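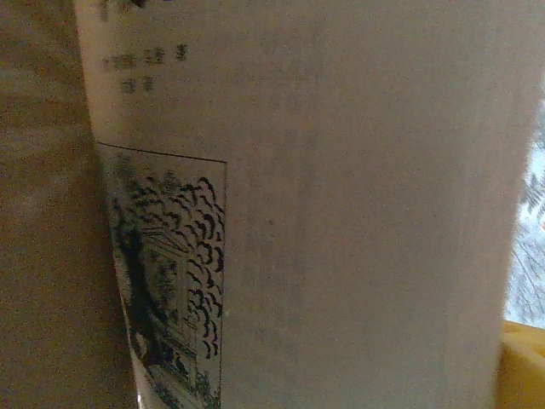 Chapter 14
Loss of Grip and Unintended Release

14.1 Scope of the chapter

Chapters 12 and 13 treated faults that stop a manipulator: tripped drives, lost encoders, and communication timeouts. A stopped arm is easy to diagnose because the controller reports the stop. This chapter deals with faults in which the controller reports nothing. The arm completes its program, every joint follows its commanded path, and the part is on the floor.

We use the term unintended release for any event in which a held object leaves the gripper without a release command. The term includes dropped objects, objects that rotate until they no longer touch both fingers, and objects that are pulled out of the grip by contact with something nearby. It does not include missed grasps, where the object was never held. Missed grasps are covered in Section 14.6, and the two must be kept apart in any fault log. Their causes overlap, but their remedies seldom do.

14.2 The Westitz incident

The running case for this chapter is a release that occurred at the Westitz test site in June. A two-finger gripper, driven by a hobby-class servo and controlled with Drolia motion software, was being used to move household items among other household items. The item in hand was a hardcover book, held near the spine. During a lateral move the book turned in the grip, came free, and struck a technician's forearm. The injury was a bruise. The site classified the event as a safety matter because the technician had entered the work area on the strength of a status line that read HOLDING.

The log showed that the status line had been wrong for more than 40 control cycles. The holding state was inferred from finger position alone. When the book began to turn, the fingers closed slightly on a thinner section of the cover, and the new position still fell within the band that the software accepted as a held object. Servo current fell during the same interval, but current was recorded and not checked.
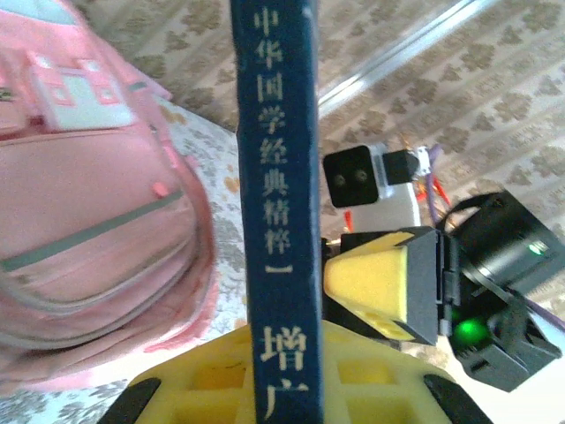

A book is a poor load for a position-based check. Its thickness varies under pressure, its covers slide over the page block, and its center of mass is often far from the point where the fingers meet it. A rigid block of the same size and weight would have stalled the fingers at one repeatable position. Any loss of contact would then have shown up as a clear position error.

Sizwe Makhubela, who carried out the review at Westitz, separated the event into two faults. The first was mechanical: the grip point was too far from the center of mass, and the resulting moment exceeded what friction at the finger faces could resist. The second was a fault of indication: the system went on reporting a hold that was no longer secure. Only the second fault put a person at risk. We will follow the same division. Sections 14.3 and 14.4 cover the mechanics, and Section 14.5 covers indication.

14.3 Friction, moment, and nearby objects

Consider a flat object held between two opposed fingers. Let N be the normal force at each finger and μ the coefficient of friction. The largest vertical load the grip can carry without sliding is 2μN. This figure is printed on many gripper data sheets, and it is often mistaken for a safe working load. It assumes that the load acts directly through the contact points. If the center of mass is offset by a distance d, the contacts must also resist a moment equal to the weight multiplied by d, and a small contact patch resists moments badly.

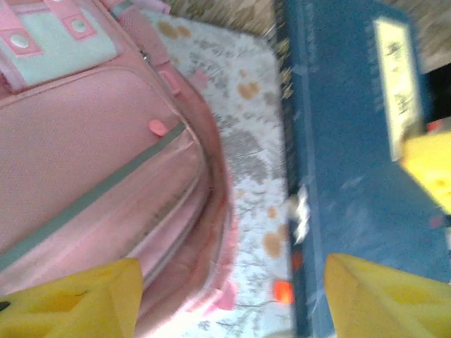 Soft goods close to the path add a further load that is hard to predict. Straps, ruffles, pull tabs, and loose bedding can catch on a finger or on the object and apply a side force for a fraction of a second. The planner normally treats such items as fixed solids or ignores them. In the Katene procedure, which we adopt in the worked problems, a clearance margin is added around every deformable item, and the lateral speed is reduced inside that margin.

Before reading on, the student should be able to draw the free-body diagram for an offset grip and state which quantities in it are measured and which are assumed. In the Westitz case, N was assumed. It was calculated from the commanded servo torque, with no allowance for gear friction or for flexing of the fingers. Section 14.4 begins with that calculation and repeats it using the recorded servo current.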